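**Technology and the Workplace**

# Can a Machine Clean the Office Yet?

Dec 6, 2019

Members have asked on several occasions whether the cleaning machines now appearing in trade catalogs are ready for ordinary use. The Facilities Section took up the question in June and has since reviewed the published material, visited two suppliers, and spoken with building managers who have tried such equipment. This item sets out what the Section has learned so far. A full report will be sent to member organizations in the new year.

The short answer depends on the chore. Floor care is the most mature area. Machines that scrub or vacuum long, open corridors are in regular service, and managers at the Funard and Sasaki buildings both report that theirs run most nights with little attention. The difficulty begins when the work moves off the floor. Wiping a desk requires a machine to pick up a bottle, aim it, squeeze the trigger with the right force, put the bottle down, and take up a cloth. It must also decide what on the desk is dirt and what belongs to the person who sits there.
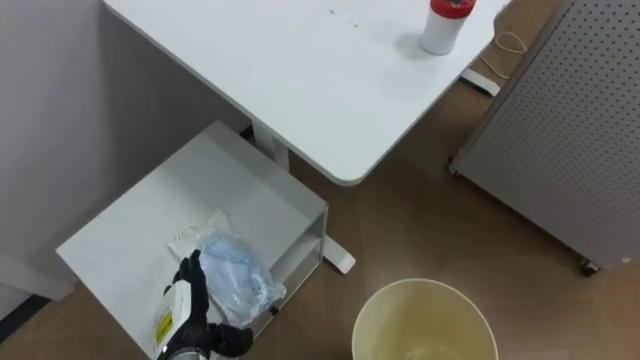
Small offices present a further problem of space. Desk legs, cabinets on casters, loose cables, and wastebaskets leave narrow gaps, and their positions change from one day to the next. A human cleaner moves a chair aside without thinking about it. Most of the machines the Section reviewed will stop and wait for help, or will leave that part of the room undone.

Toshiko Koyama, who led the review, considers judgment to be the harder part of the task. "A hand that can hold a spray bottle is a real advance," she told the Section at its last meeting. "What our members need is a machine that knows when to use it, and when a bag left on a side table should be left alone." She noted that the supplier demonstrations were held in rooms prepared for the purpose, and she has asked that future visits take place in working offices.

The Section also carried out a survey of members. Questionnaires were sent to 519 offices, and 407 were returned. Of these, 13 reported using any kind of automatic cleaning equipment, and every one of those machines was a floor unit. No office reported a machine that cleans desks or empties wastebaskets. Written comments dealt mostly with cost, noise, and the storage of cleaning liquids.

Takumi Maruyama has prepared a short guide for members who are considering a trial. It recommends beginning with a single room, keeping the present cleaning contract in force, and writing down every occasion on which a person has to step in. The guide also covers insurance and the placing of charging stations — two matters that caused delays at the Porkel site.

Copies of the guide are available from the Section office on request. Members who wish to offer a room for next year's visits should write to Ms. Koyama, giving the floor area and the usual hours of use.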